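Equipment Notebook – Manipulation Bench, Hosthorpe Workshop
Entry: 9 October 2025
Subject: Gripper purchasing for the next budget period

Purpose of entry

The workshop is required to submit its equipment request before the end of December. The present entry records what the bench currently needs, what has been quoted, and which items should be held back until further tests are complete. It continues the list begun under the Pillelby project and replaces the earlier draft, which did not separate spare parts from new equipment.

Present setup

The arm and the parallel gripper remain in service and no replacement is requested for either. The finger pair is the standard black type with the long slot in each finger. All object trials are run on the white table with the wrist camera in its normal position. The object set is kept mixed on purpose, with toy food, kitchen items and bath items sharing the table, so that a finger design cannot be judged on one kind of shape alone.

The toy cheesecake slice is retained as the reference object for small, uneven items. It has a pointed end and a wide end, and the pile of blueberries on top leaves little flat surface for an approach from above. Any new finger pair should be tried on it before an order is confirmed. 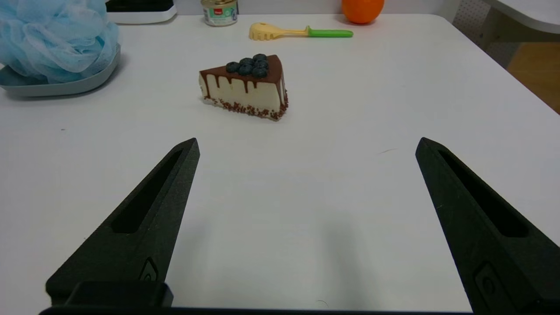

Items under consideration

1. Spare finger pairs. The workshop holds one spare pair at present. Georgiou has quoted for a set of 4 pairs in the same shape as those now fitted, at a total of 1,107 including delivery. The price is acceptable. The lead time is 19 working days, so an order placed after the middle of November may not arrive before the year-end closure. Recommended for approval.

2. Soft fingertip covers. Plastarik supplies a slip-on cover in two grades. The softer grade is expected to suit mesh and cloth, and the firmer grade is expected to suit the toy food. No cover has been tested on this bench. A sample pack should be requested from Plastarik before any sum is set aside. It must be confirmed that the covers fit over a finger with a slot, as the drawing sent with the quotation shows a solid finger.

3. Replacement objects. Soft objects lose their shape with repeated handling, and results from an old one cannot be fairly compared with results from a new one. The request should include a small yearly allowance of 60 for this purpose. Objects should be bought in matching sets so that a worn item can be exchanged for the same model.

4. Force sensing at the fingertips. Deferred. The quotations received differ widely, and two of the three do not include the cable or the mounting parts. The item should be raised again once the cover tests have been completed.

Notes on soft objects

The bath pouf is the main argument for item 2. Its outline is not fixed, the outer loops are thin enough to let light through, and the position of the fingers relative to the bulk of the netting is hard to judge from the outer edge alone. For planning purposes, a cover for this class of object should be assessed on the following points: whether the netting catches in the slot, whether the grip holds through a full lift, and whether the pouf releases cleanly when the fingers open.
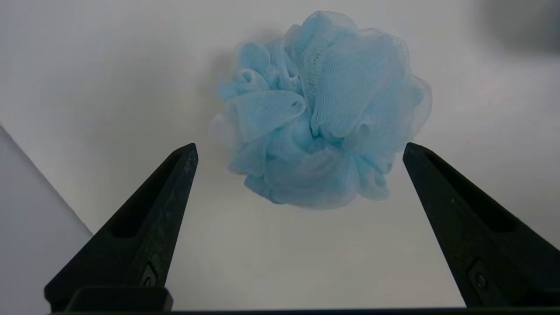

Mesh pouf between the open fingers, before grasping.

The same points should be applied to both grades of cover, using the same starting position and opening width. Results are to be written up in this notebook and not on loose sheets – the Pillelby records suffered from this last year, and two supplier comparisons could not be completed as a result.

Budget position

Items 1 and 3 can be met from the consumables line. Item 2 carries no cost until the samples have been reviewed. Item 4 would fall under capital equipment and would need a separate form, together with three complete quotations.

Actions

Confirm with Georgiou that the quoted price holds until the end of November.
Request the sample pack from Plastarik, both grades, and ask about fit over slotted fingers.
Check the one spare finger pair for wear at the tips and record its condition on the shelf label.
Ask the Hosthorpe purchasing office whether replacement objects may be ordered in two parts during the year.
Reopen item 4 after the cover tests.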